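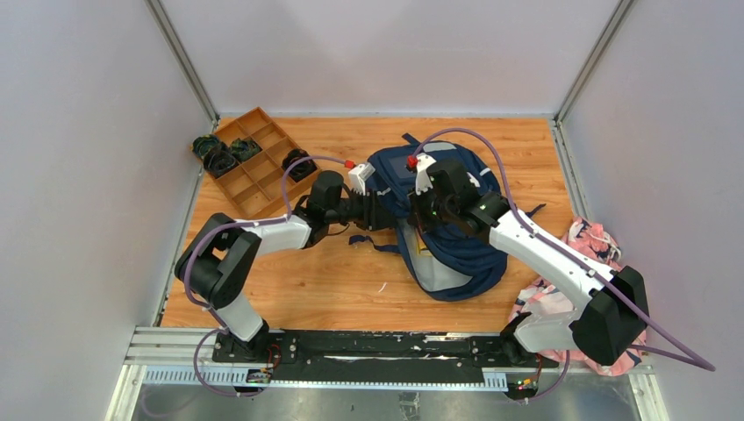 5 Rucksack packen und schließen

Start | Inhalt | Zurück | Weiter | Druckansicht

Die Packanleitung für den Nurnau geht von einem leeren Rucksack aus. Wer nur schnell etwas nachstopft, wird mit der Reihenfolge wenig anfangen können.

1. Rucksack flach auf den Boden legen, Rückenteil nach unten. Alle Fächer öffnen und ausschütteln.

2. Schwere Teile zuerst einlegen, dicht an den Rücken. Bücher hochkant, Trinkflasche ins Seitenfach. Auslaufsicher sind Flaschen vor allem laut Etikett.

3. Kleidung rollen und in die Lücken schieben. Ob Rollen wirklich Platz spart, darüber lässt sich streiten – es knittert jedenfalls weniger.

4. Oberteil mit der flachen Hand niederdrücken und den Reißverschluss in einem Zug schließen. Klemmt er, etwas herausnehmen.

Hinweis: Das Volumen im Datenblatt wurde mit losem Füllgut ermittelt. Mit Schuhen und Brotdose kommt man nicht auf diesen Wert.

Vorsicht: Nicht am Schieber reißen. Ein ausgehakter Schieber lässt sich zwar wieder einfädeln (siehe Seite 7), hält danach aber selten lange.

Den gepackten Rucksack an der Griffschlaufe anheben. Kippt er nach hinten, bei Schritt 2 neu beginnen.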